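Workshop > Machines > Wheeled and Tracked > Looking After a Line Follower

Keeping a track-running robot straight, clean and out of the grass
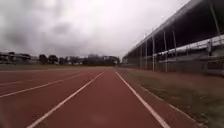
The straight beside the grandstand, on a gray day with the lane lines running off toward the trees.

I've been looking after the same little pacing robot for two seasons now, and people keep writing to ask how I get it to hold a lane from one end of the straight to the other. Ours is called Wedow, it is four wheels and a box of electronics, and all it has to do is follow a painted line at a set speed so that our runners have something to chase. Most of what goes wrong with it can be put right at the kitchen table with a soft cloth and a bit of patience, so pull up a chair!

Start with the lens. I wipe mine before every outing with a clean microfiber cloth, barely damp, working from the middle out. Please don't use window cleaner (I did, once, and spent an evening polishing off the haze). Then press gently on the bracket with one finger. If it gives at all, snug up the two screws underneath, a little on one and a little on the other, until it feels solid. A loose bracket makes the whole machine weave, and you can waste a lovely afternoon fiddling with the steering settings when all it needed was a screwdriver.

Wheels next. Rubber tracks leave a fine red grit on everything, and it packs itself in behind the hubs. An old toothbrush gets most of it out. Do this dry. I know it's tempting to run the wheels under the tap, but the grit turns to paste and creeps toward the bearings, and then you have a much longer job on your hands. While you're in there, snip out any hair or thread wound around the axle. Embroidery scissors are perfect for it.

Now for the part I love, which is setting it up at the track. Roll the robot onto the lane by hand and sight down the line yourself from behind it, crouching if your knees allow. Paint wears unevenly, and one line can be crisp while its neighbor has gone soft at the edges. Pick the crisp one! On an overcast day like the one in the photo I leave exposure on automatic. Bright sun is another matter, and I fix the exposure by hand on a shaded bit of surface and leave it there.

Our steering gain sits at 97. The manual from Ivanyshyn suggests 137, which may be fine on an indoor floor, but outdoors it had Wedow twitching like a nervous cat. If yours hunts from side to side, bring the number down a few points at a time and do a short run after each change. Walk along beside it with your hand near the stop button, on the grass side, so that you're between the robot and the soft ground if it wanders.

Ettore Orlandini, who built our wheel guards, also taught me to keep a notebook in the charger bag. I write down the gain, the weather and which line we used. My last entry was run 1,236, and I've lost track of how often an old page has saved me from starting over.

Storage is simple. Battery out, lens cap on, and the whole thing on a block so the tires don't develop flat spots. I leave the battery half charged over the winter and top it up in January. If a connector looks dull when you come back to it, a pencil eraser will brighten the contacts, and then blow the crumbs away before you plug anything in.

Related tips
Getting grit out of small bearings
Screwdrivers worth keeping in the car
Wheel guards from scrap plastic, the Pestulwood pattern
Labeling chargers so they don't get swapped

Last updated: January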